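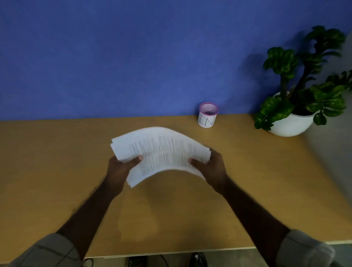
Holthorpe Paper Handling Kit, one semester in

I've wanted to write this one up since February, and I kept putting it off because my opinion changed every couple of weeks. So here goes, with the usual warning that I bought the kit with our own lab money and nobody at Holthorpe knows I exist.

The idea behind the kit is simple enough. You record people doing desk work from a head-mounted camera, you run the recordings through the Holthorpe software, and it gives you hand poses plus a guess at what the object is doing. Then you train a robot policy on that. The method comes out of the "bend first" paper that everyone in my corner was passing around, where the claim is that a robot learns to square up a pile of paper much faster if it learns from people how to bow the pile before it learns anything about tapping the edges. I do soft object manipulation, so of course I had to try it!

What you get for your money is a headband mount, a camera, a calibration board and a license. The headband is comfortable. I wore it for a whole afternoon and forgot about it until I walked into a cabinet door. Calibration takes a few minutes and mostly stays put, though it drifts if you push the band up to scratch your forehead, and I do that a lot.

Now the good part. Hand tracking on paper is great. We recorded 2,174 clips of people picking up, bowing, fanning and squaring stacks of printouts, and 1,668 of them went through with no hand fixes from us. I was expecting half. Even with both thumbs on top and most of the fingers hidden underneath, the software made sensible guesses about where those fingers were (Yesenia Arriaga in our lab checked a batch against gloves with markers and came back pretty cheerful).

The paper itself is another story. The kit fits one smooth sheet to the whole stack, and a stack is a lot of sheets sliding over each other. When somebody holds a thick pile by the sides and it humps up in the middle, the fitted surface looks lovely. But the ragged edges, where the pages have slipped past one another, get flattened into one tidy line, and if you're trying to teach a robot to square the pile, those are the pixels you care about! I wrote a small script to pull the edge spread out separately. It works okay on plain desks and badly on patterned ones.

Motion blur is the other gripe. People move their hands quickly when they fan paper, and the default shutter setting is too slow for it. Change it on day one. It's under Capture, then Advanced, then a menu labeled "Rate profile" — I looked for it for ages.

So does bend first hold up? In our hands, mostly. We ran 700 trials on the arm, split evenly between a policy trained with the bowing clips and one trained without. The bowing one got to a squared stack more often, and it dropped fewer piles on the floor, bless it. The gap was widest on thick stacks. On thin ones I couldn't see any difference worth talking about, and the paper is a bit quiet on that point. Hermenegildo Becerra thinks our gripper pads are too grippy for thin stacks and that softer ones would bring the gap back. He may be right. We have a set of Gornedar pads on order and I'll add a note when they've been tried.

Support gets a decent grade. I sent in 34 failed clips with a grumpy email and got back a long, useful answer that explained the thumb-swap bug and how to get around it (turn off mirroring before export, not after). The manual could really use that paragraph.

Would I buy it again? For hands, yes. If your object is a single sheet, or a towel, or a bag, I'd say go for it. For stacks, plan on writing some of your own code, and keep the raw video, all of it, because the export throws away the original frames unless you tick the box. I lost our first batch that way and I'm still a little sore about it.

Four stars out of five. It would be four and a half with a longer camera cable.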